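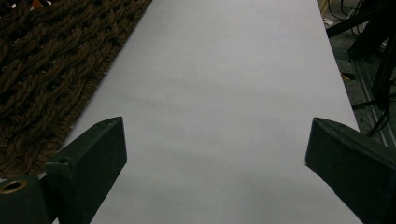

White sheet next to the brown rope mat.

Search notebook
Reading time: 2 min

December, bench notes, wrapping and paper

Started at 9 with the paper question left over from the Skindberg order. The customer wants each rope mat to go out with a plain white sheet against it so the fiber doesn't rub off on whatever is packed next to it. I had the mat and the sheet side by side most of the morning and tried different ways of putting them together.

The mat is the dark brown braided one, open lattice, thick strands. It sheds. There were small loose fibers sticking out along the edge next to the paper, and I'd expect any of the braided ones to do the same. Trimming with the small scissors helps for a while, then handling the mat brings up more. I would not trim further than the loose ends. Going into the twist starts a real fray and then the mat is a second.

Paper: smooth, matte, no print. The sheet has one tiny dark speck a bit below the middle and is otherwise clean. Could be a bit of mat fiber or could be in the paper itself, I didn't check under the lens. If it's in the paper we should look at a few more from the same pack before using them for Skindberg, who sent back a carton last spring over marks on the wrap.

Things tried:

Sheet laid flat on top, mat rolled with the paper inside. Rolls fine, but the paper creeps out of one end and has to be pushed back. The creases show when it's unrolled.

Sheet outside, mat rolled inside it. Neater. Tape needed in 2 places. The rope pokes at the paper where the braids cross but did not go through on any of my tries.

Mat flat, sheet folded over the edges like a folder. Best looking, slowest. Needs a wider sheet than we have, the fold on the long side only just reaches.

I timed the second way over a short run. Fastest was 41 seconds including tape, and the slow ones were all me hunting for the end of the tape. A proper dispenser on the bench would fix that. The one from the Karaki job is on the top shelf, the blade is dull but it works.

For the quantity: the order is 200 mats. With the outside wrap it is almost a full day for one person if nothing else comes in. I'd rather split it over two afternoons.

Shedding – shake each mat over the bin first, then brush along the edges with the stiff brush, then wrap. Brushing on the paper is a mistake, the bits get under the sheet and you end up wiping the bench every time. Keep the paper stack on the other side of the bench from the brush.

Still open:
- check the paper pack for more specks
- ask Arville if they have the same stock in the wider cut
- new blade for the dispenser
- decide whether the label goes on the paper or on a tag tied through the lattice (tag is easier to take off, I'd go with that)

Left the wrapped tries on the shelf by the door. Unwrap one if you want to see how the creases look, but put the paper back in the scrap box and keep it off the good stack.

Recent entries
Jute twine, knot slip after soaking
Bomis cartons, corner crush
Karaki labels, glue on cold days
Stiff brush or soft brush for coir
Shelf plan for the back wall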